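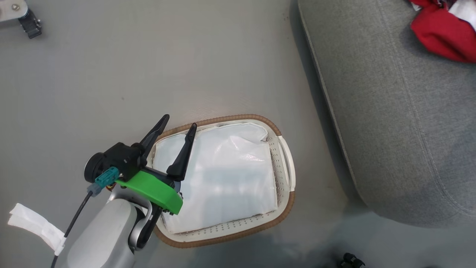 Several Dedar users report that the planner stalls above soft items until the depth filter is changed, and the steps below follow their fix.

4.3 Setting the grasp height for cloth

1. Open Planner > Grasp and load the Cloth profile.
2. Set the depth filter to 8 samples.
3. Set the approach height to 100 mm – measured from the basket rim.
4. Lower the closing speed to 70 percent.
5. Press Preview, then Save.

Note: Shiny fabric can leave holes in the depth map.

Caution: Keep hands clear of the gripper while Preview is running.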